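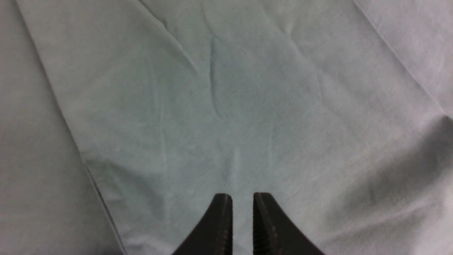 Yiğit Kozan

Flannel sheets going rough and leaving lint on everything, what am I doing wrong?

Hello all. I am new on this site and English is my third language, so please excuse my mistakes.

In January I moved to a rented flat which has only electric panel heaters, and the bedroom is very cold in the morning. I bought two sets of flannel sheets, both light grey, queen size, one from Keskin and one cheaper without any name on it. For the first weeks they were wonderful. Now, after perhaps ten washes, the Keskin set is still all right but the cheaper set has become rough in the middle part where I sleep, and it has small balls of fibre on it. Also there is lint everywhere. It goes on my dark pyjamas, on the towels, and I found it even inside the pocket of my work trousers.

How I wash them: 60 degrees, normal cotton program, powder detergent, a full cap of fabric softener, together with the towels because I want to save water. The machine is a front loader, 7 kilos. After this I dry them in the dryer in the basement of the building, which is coin operated and has only one temperature, hot. I do not have a balcony.

My questions are these. Is it the washing, or the drying, or is it simply that the sheet is bad? Can the rough part be made soft again? And is there some number on the package I should look at before I buy the next one? On the Keskin package it is written 170 g/m2 and on the other I have already thrown the package away.

I should say also that my mother washed flannel at 90 degrees for all of my childhood and it lasted for years, so I am a little confused.

Thank you in advance.

Perihan Sezer

Hello Yiğit and welcome. I worked eleven years in the laundry of a small hotel, and later I sewed bedding at home for sale, so I can answer most of this.

First the towels. Please stop washing them together. Terry loops rub against the brushed surface of the flannel during the whole program, and flannel is only soft because somebody has brushed the short fibres up from the cloth. When you rub it with something coarse, these fibres come out (your lint) or they roll together (your small balls). I think this is more than half of your problem. Wash the sheets alone, or with pillowcases of the same cloth, and fill the drum not more than two thirds. A queen flat sheet, a fitted one and two pillowcases are enough for your 7 kilos.

Second, the temperature. 40 degrees is sufficient for a healthy person who changes the bed each week. If someone has been ill, or you have a problem with dust mites, then 60, but not every time. Choose a shorter program and a spin of 800 if your machine lets you choose it.

Third, the softener. I know it smells nice. But it leaves a coating on the fibres, and after many washes the cloth feels greasy and flat and it does not take up moisture so well. Use half a cup of plain white vinegar in the softener compartment for two or three washes in a row. The smell goes away when the sheets are dry. Never put it together with bleach. Also look at how much powder you use. In my experience people use double of what is written on the box, and what does not rinse out will stay in the cloth and make it stiff.

Fourth, the dryer. With only one temperature you can still control the time. Take the sheets out when they are a little damp at the hems and hang them over a door, or over two chairs, for the night. Shake them strongly first, then most of the loose lint falls down. Do it in the bathroom or in the corridor, not over your bed! Clean the filter of the dryer before you start, because in a shared dryer the person before you has usually not done it.

For the small balls you can use an electric fabric shaver. I have one from Gulletti and before that I had a cheaper one which did the same job. Put the sheet on a table, pull it flat with one hand, and move the shaver in small circles without pressing. Go around the seams, not over them. It takes a whole evening for one sheet, so I would do only the centre part. It will not bring back the brushed surface, I am sorry. When the nap is gone it is gone, and you will only have a thinner, smoother sheet. Some people like it for spring.

About your mother: the flannel of that time was often heavier and woven tighter, and I suppose she dried it on a line. My mother boiled hers also.

For buying, 170 is a good weight. I would not go under 150 for a bed which is used each night. Hold one layer up to the window in the shop. If you can see the shape of your fingers clearly through it, put it back. Then rub a corner between your thumb and finger twenty times or so and look if it begins to pill already. The shop assistants do not love this but it is allowed. Look if it is brushed on both sides, too. The cheaper ones are sometimes brushed only on one, and when you make the bed in a hurry you get the rough side.

And wash a new set twice before you sleep in it. The first wash gives a lot of lint, this is normal and it does not mean you bought a bad one.

Orhun Aydoğan

just buy jersey sheets, I had flannel once and I gave it to the dog. Zonora has them for the half price at the end of winter

Urmas Rebane

Perihan has written nearly everything, but I want to add something about the water, and one small disagreement.

You do not say where you live. If your water is hard, then the roughness can come from the minerals as well, and it will be in your towels too. So this is an easy test: are the towels also stiff like a board when you dry them on a hook? If yes, look on the website of your water company, they normally publish the hardness. Ours is very hard, and our sheets were like cardboard until I started to put a spoon of washing soda in the drum with the powder. The vinegar helps also, but I would not use it in every wash for years, as in some machines it can be hard on the rubber seal. I changed the seal on my old Isteck two times and the repairman asked me the second time about vinegar. Maybe it was only the age of the machine, I cannot prove it.

My disagreement is about the spin. If you spin at 800, the sheets go into the coin dryer with more water in them and they must tumble longer, and you pay more. I spin flannel at 1000 and I have not noticed any damage. With a dryer that costs money I think this is better. But turn the fitted sheet inside out and close the buttons of the duvet cover, or everything goes inside it and becomes one wet ball.

One more thing for a flat without a balcony. I hang the flat sheet folded in half over the shower rail, with the window open a little, in the evening at nine. In the morning at seven it is dry in summer, and in winter it needs until the afternoon. If your bathroom has no window then do not do this, you will have mould.

The cheap set I would keep for guests or cut up. Worn flannel makes the best cloths for cleaning windows and glasses, and one sheet gives enough of them for a very long time. Cut it with pinking scissors if you have them so you do not need to hem.

Yiğit Kozan

Thank you very much to Perihan and Urmas, and also to Orhun, but I do not have a dog.

The towels are stiff, yes, so I think we have hard water here as well. I will look for the number. I washed the Keskin set alone yesterday at 40 with less powder and with vinegar, and I took it from the dryer a bit damp as Perihan said. It is softer, and the filter had much less in it than the last time. For the other set I have asked my neighbour if she has a fabric shaver before I buy one.

Is washing soda the same thing as baking soda? In my language the names are almost the same and I do not want to make a mistake.

Urmas Rebane

No, they are different. Washing soda is stronger, and you should use gloves when you touch it. Look for sodium carbonate on the package. Baking soda is bicarbonate. It will not harm the sheets but it does much less against hard water.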